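3.2 Daily care of the two-arm coffee cell

Most of the trouble we had with the cell came from small stuff. I had expected motor faults, and what I got was dirty finger pads and a table that somebody (me, usually) had bumped with a hip. So we wrote a short morning routine and stuck to it for the whole test period. Ingeborg Wyss did the odd weeks and I did the even ones.

We start with the fingers. Both grippers are opened all the way and the inner pads get wiped with a lint-free cloth, then we look through the wrist camera to check that the two fingers sit evenly on either side of the housing. Figure 4a is the kind of view we use for that, with the glass standing past the open fingers. If one finger looks lower than the other, we loosen the finger screws, push it back against its stop, and tighten again. It takes eight minutes on a good day!

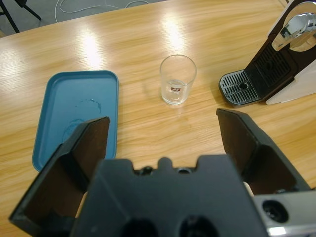

3.3 Base plates, cables and camera aim

Each arm is bolted to a plate at the near edge of the table, and those bolts do work loose. We put a wrench on them every Monday, first with the arm folded and then again with it stretched out, which catches a plate that rocks only under load. Seraina Lanz added paint marks to the bolt heads on our spare table at Ultunby, and I wish I had copied her sooner. After the plates we run both arms slowly through their full reach and watch the cables. The side camera (Figure 4b) is the best seat in the house for this.

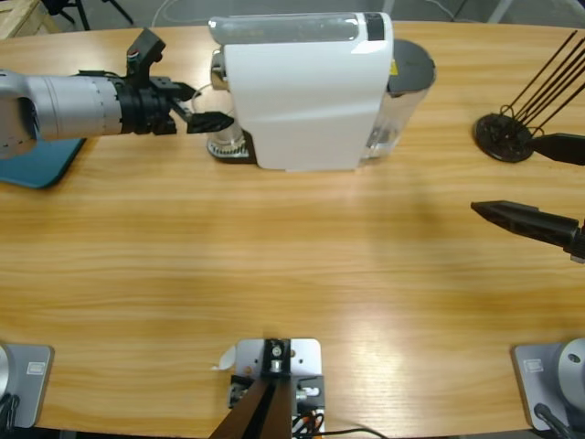

Cable wear was the one thing that truly stopped us, twice, both times at the wrist of the left arm. Our fix was a slightly longer loop with a softer tie, replaced every 40 hours of running. A loop like the thin white one near the left gripper has to swing free when the wrist turns, and with a coffee machine standing that close to the fingers there is not much spare room for it. We also save a reference image from each wrist camera and lay the live view over it. A shift of more than 24 pixels at the corner of the drip tray means we redo the hand-eye calibration with the Vidport tool. Anything smaller we just write down in the log. Figure 4c is a wrist view with the drip grate and the glass both in sight, and those two are what we line up by.

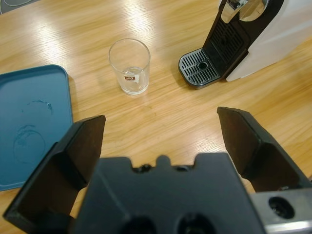 Kinsella disagreed with us on the threshold, and wrote back after reading a draft that 24 pixels was too generous for a clear glass: "I'd recalibrate at half that and skip the Monday wrench." We tried the tighter limit for two weeks. It doubled our calibration work, and the number of missed grasps stayed where it was, so we went back to the old limit. The wrench stayed too. By the end of the test the cell had done some 3500 grasps on the same set of finger pads.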